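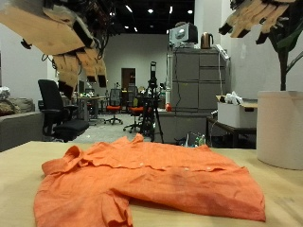 An orange shirt on the table, collar to the left.

How to fold a button-up shirt on a table

Posted in Home and Clothes by Oddur Norðdahl, October 21, 2020

In my first years of living alone I kept all my shirts on hangers. Then I moved to a smaller apartment in Ovstead, where the closet is 80 centimeters wide, and I had to learn to fold. I tried many ways from books and from my aunt. The way I write here is the one which stayed with me. It is not the fastest, but the collar keeps its form and the shirt goes in a drawer or a suitcase equally well.

What you need

A table that is longer than the shirt. A bed is too soft and the folds will move when you press them.
Your two hands, clean and without hand cream.
If you want, a thin magazine for the width. I use an old furniture catalog from Skurnivholm, but any magazine of normal size is good.

Before you begin

Look at the shirt first. If you find a place that is darker than the rest, touch it with the back of your hand. When it feels cool, hang the shirt for one more hour. A shirt folded with some dampness inside will smell after two days, and then you must wash it again. If the place is dry and still dark, it can be a stain, and it is better to treat it now than to find it in December.

Empty the chest pocket, if there is one. Do up the top button, then every second button down to the bottom. Many people close only the top one, but then the front opens when you turn the shirt around.

Step 1. Put the shirt along the table

Lay the shirt on its front, the buttons against the table, with the collar at your left hand and the bottom hem at your right. In most instructions the collar is pointing away from you. I find it more comfortable from the side, as I do not have to reach over the whole shirt. If you are left-handed, you can try the opposite direction.

When you take a shirt from a basket it will be in a heap, and often one sleeve hangs over the side of the table. Pull this sleeve up before you do anything else. Its weight pulls the shoulder and you will get a crooked fold.

Step 2. Make it smooth

Hold the collar with your left hand. With the right hand, go slowly from the collar to the hem, with the palm open. Do this three or four times, first in the middle and after that on both sides. Do not push the wrinkles to the edge with force, only lead them. Cotton listens better if you are patient. For linen I spray a little water and wait until it is dry again.

Step 3. The first side

Put the magazine in the middle of the back, with its short edge just under the collar. Take the side of the shirt that is far from you and fold it over the magazine. The sleeve comes together with it. Now turn the sleeve back at the shoulder, so that it lies straight along the body in the direction of the hem. The cuff should not come out over the side. If it does, make a small second fold in the sleeve.

Step 4. The second side

Do the same with the side near you. Both sleeves are now lying one upon another on the back, and the shirt is a long rectangle. Check that the two long edges are parallel. Pull out the magazine.

Step 5. Fold up from the hem

Take the hem and fold it by one third in the direction of the collar. Press with the flat hand. Fold one more time, so that the edge comes just under the collar. For a deep drawer, fold only once, in half.

Turn the packet over and correct the collar with your fingers.

Common mistakes

The collar is flat on one side. Usually another shirt was lying on it. Put the shirts in the drawer with collars left, right, left, right, and the pile will also be more even.

There is a hard line across the stomach. The last fold was pressed too strongly, or the pile is too high. I never put more than six shirts together.

The buttons leave marks. This happens with thin fabric. Put a sheet of tissue paper between the front and the next shirt.

For a suitcase

I use the same folding, but I put a pair of rolled socks inside the collar ring. Lay the shirts last, on top of the trousers, and take them out the same evening you arrive.

Next in this series: trousers with a crease.

Read 2,117 times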